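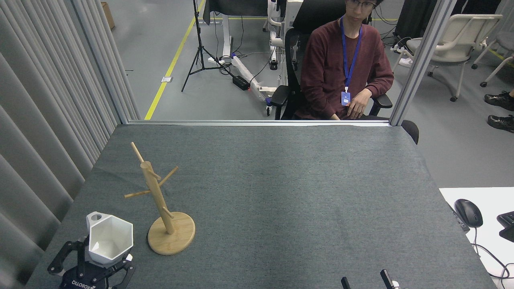

Markos Drakos thinks the left gripper lost its force limit when we restarted the controller, and that we should not trust any run made after this. I agree for the moment.

November, notebook for the Nikow cell. Reading time: 1 min

Mug and mug tree task. At 14:20, in run 139, the left arm did not stop when the handle touched the peg. It continued to push down until I pressed the emergency stop. Nothing is broken. The log gives fault 2193, "limit not loaded", and the limit was set to 60 N before the restart. After it the field was empty, and the software accepted this without any warning.

I repeated the restart at low speed with no mug. Same fault, both times. The right arm keeps its limit.

To do: write the limit again by hand after each restart, and read it back before enabling the arms. Mark the last 19 runs as doubtful. Ask Siltivix if an empty field means zero or no limit.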